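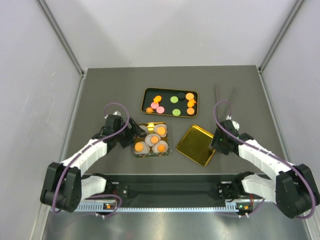

Missing pieces in secondhand games: do you count before you sell?

Fudside Swap Board > Games and Puzzles > General

paperwasp
I sold a used 2,000-piece puzzle last month. I listed it as "appears complete, not counted." The buyer put it together, found two pieces gone, and wants all of her money back. I offered half. She says a puzzle with a hole in it is worth nothing. I say the listing was clear. Who is right?

The same question comes up for me with little kids' games. I have loose discs and animal shapes in pink, green and orange that came in a bag with no box. I can't say if a set like that is complete because I don't know what complete is. I was going to sell it as loose pieces by color.

tollbooth44
You are right on the puzzle. "Not counted" means not counted. She could have asked before paying.

Marnie_K
I disagree with tollbooth. "Appears complete" is a claim. If you haven't counted, it doesn't appear to be anything. Write "unknown" and price it that way. I would give her the full refund and let her keep the puzzle, it isn't worth the postage.

tollbooth44
So she gets a free puzzle. I have bought plenty of puzzles at church sales with a piece gone and I never went back to ask for my dollar.

Marnie_K
A church sale is a dollar. What did this one sell for?

paperwasp
Eighteen plus shipping. It's an older one, a harbor picture, out of print.

Gilles Maillard
I run the used shelf at Vumari Games and we count everything that goes on it. For puzzles I weigh them. Take 100 pieces from the same puzzle, weigh those, weigh the rest, do the division. It will not find one missing piece. It will find twenty, or a bag from some other puzzle mixed in. After that the tag says "weighed, may be short one or two" and people buy it or they don't. Returns on puzzles are rare for us.

For small children's games with no box, I sell by the bag and the tag says "for craft or spare parts." Parents who need one replacement disc are glad to find it.

oldcribbage
Does weighing work on cheap cardboard? I tried it on a 1,000 and came out 30 over.

Gilles Maillard
Depends on the scale. A kitchen scale that reads whole grams is too coarse if your sample is small. Use a bigger sample. Damp matters too. A puzzle from a basement weighs more than it should, but if all the pieces are equally damp the division still comes out.

Aurora Pacheco
I count by hand. It takes me an evening for a large one. I lay pieces out in rows of ten on a baking sheet and move each full hundred into a sandwich bag. The bags go in the box that way and the buyer can check them without starting over.

On the original question, I think half was a fair offer and I also think she was fair to be annoyed. Two pieces out of 2,000 is nothing until you get to the end and see where they go. If they are in the sky, fine. If it's the front of the boat, that's different.

paperwasp
One is in the water and one is part of the lighthouse.

Aurora Pacheco
Then I would go to three quarters. The lighthouse is a pity.

tollbooth44
We're pricing by subject matter now?

Aurora Pacheco
I do, yes.

rms_holloway
You can make a replacement piece. Trace the hole on tracing paper, glue it to cardboard of the same thickness, cut it with a craft knife and color it with pencils. I've done four. They look fine from across the room. If you sell the puzzle later you need to say so in the listing.

Marnie_K
Good idea for a puzzle you keep. I wouldn't want to find one in something I bought.

oldcribbage
Does anyone count playing cards? I got a double deck at the Ntuli estate sale, 102 cards. It should be 104 without jokers. One seven of clubs and one queen of diamonds missing. No use for canasta.

Gilles Maillard
Look on the same seller's other tables next time. Single cards end up in bookmarks and recipe boxes. We keep a shoebox of odd backs at the shop. What pattern is it?

oldcribbage
Red lattice with a small anchor in the middle. The tuck box says Grasance on the flap.

Gilles Maillard
I don't have that one. I will keep an eye out.

dot_and_line
For kids' games my rule is to look up the rules sheet first. A lot of publishers have them online and the parts list is on page one. Then the listing can say exactly what is there and what isn't. If I can't identify the game, I measure the pieces and put the diameter in the listing. Someone looking for a spare will search on size.

paperwasp
I didn't think of giving the size. I'll do that.

tollbooth44
Too much work for a bag that sells for three dollars.

dot_and_line
It takes five minutes. And I don't get ten messages asking how big they are.

Marnie_K
Also, please say in the listing that small parts are small parts. I bought a bag that was listed as "toddler game" and half of it would have gone straight into my grandson's mouth. I use it for bingo markers now.

Aurora Pacheco
Agree with Marnie. I put an age on mine only if it's printed on the box. With no box I write "small pieces" and leave the age off.

rms_holloway
Does the board have a standard wording for this? I see "complete," "appears complete," "as found," and "untested," which makes no sense for a puzzle.

Gilles Maillard
Not that I know of. I would suggest three. "Counted" if you counted. "Weighed" if you weighed. "Not checked" for everything else. Leave out the word complete unless you've built it.

tollbooth44
Fine with that. "Not checked" should mean no refunds, though.

Marnie_K
If it says "not checked" and nothing else, I agree with you.

paperwasp
Update. I offered her three quarters and she took it. She is keeping the puzzle and asked for the instructions on making a replacement piece, so I copied in what rms_holloway wrote. I changed my other listings to "not checked." I have one more 2,000 in the closet from the same sale, a mountain village, and I'll try the weighing method on it this weekend.

rms_holloway
Tell her to test the pencil colors on a scrap first. The cardboard soaks them up and they come out darker.

oldcribbage
Still looking for the seven and the queen if anyone has that Grasance deck. October is slow for sales here but I can pay postage.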